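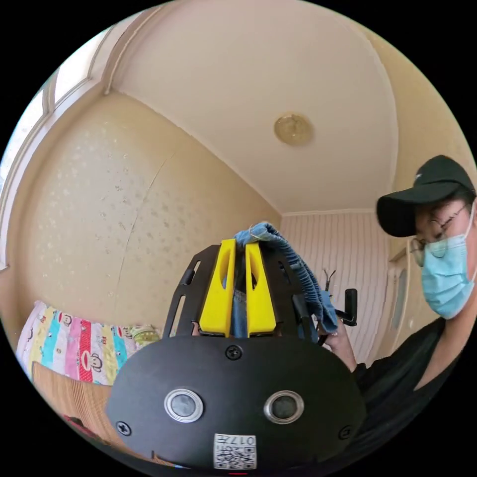
Crumpled blue cloth

Turon: my line-drying log

Hi! Turon is one big CSV of how long my laundry takes to dry on a line. I started it in March after a fight with my dryer (the dryer won) and kept going until I had 203 loads written down. It's all household stuff — shirts, jeans, towels, sheets, the odd bath mat.

What's in it

Each row is one load. The columns are fabric, spin speed, where it hung, weather, and hours until dry. "Dry" means dry to my hand, so please don't treat it like lab work. I hung 151 of the loads outside and the rest in the hallway, next to the Skuston rack.
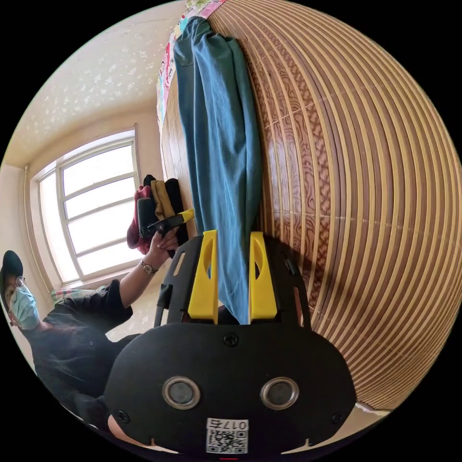 Blue-green cloth, twisted into a narrow strip

Fabric names

I used everyday names and kept the list to 7. If a label said cotton with a bit of something stretchy, I called it cotton. Anything I couldn't place went under "mixed," and yes, that pile got bigger than I wanted. Towels get their own name no matter what they're made of, as thickness seems to matter way more than fiber.

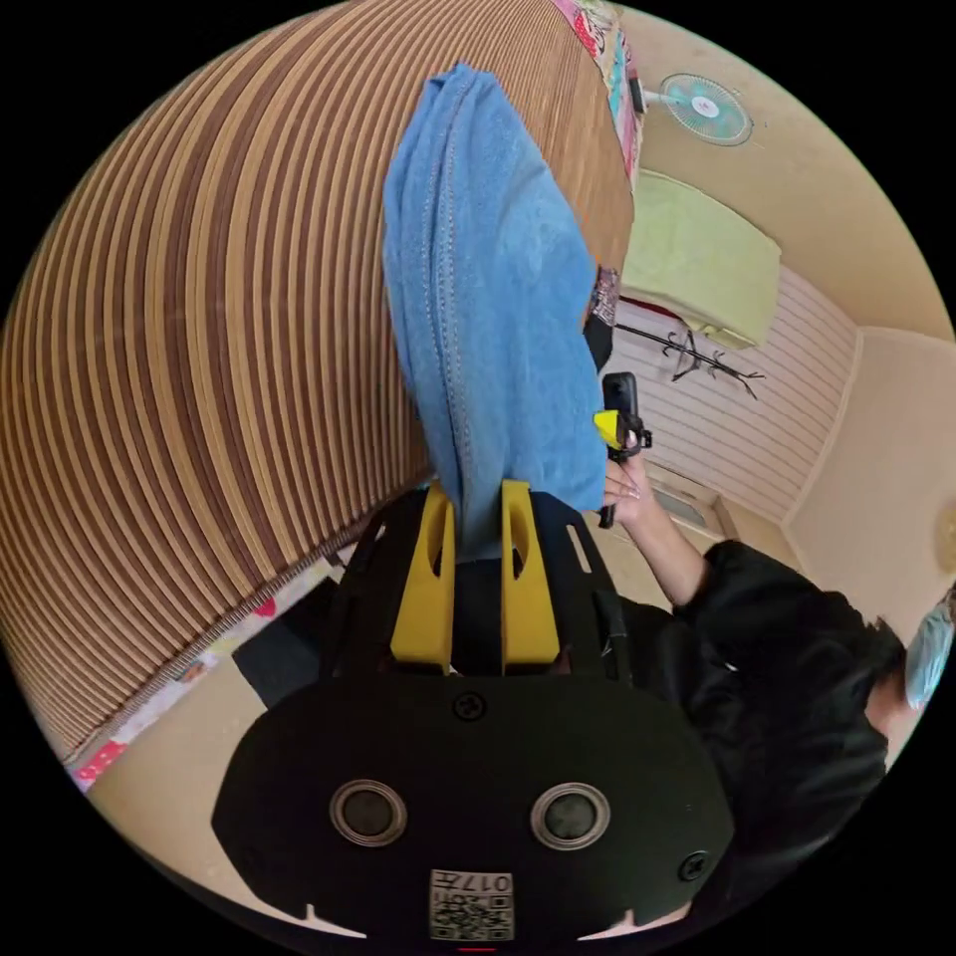
Known problems

The weather column comes from me looking out the window. Rows from April are patchy and I left the gaps blank. Also, I switched from Mandagi powder to liquid halfway through and forgot to add a column for it, sorry!

Denim is the messiest group. Waistbands stay damp long after the legs are done, so I went by the waistband every time. 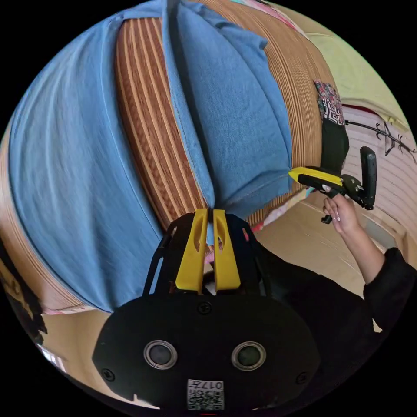 Denim, medium blue and slightly faded, with a stitched hem

Using it

Do whatever you like with the file. If you merge it with Jollholm (my older indoor log, almost 100 rows), convert the times first — that one is in minutes.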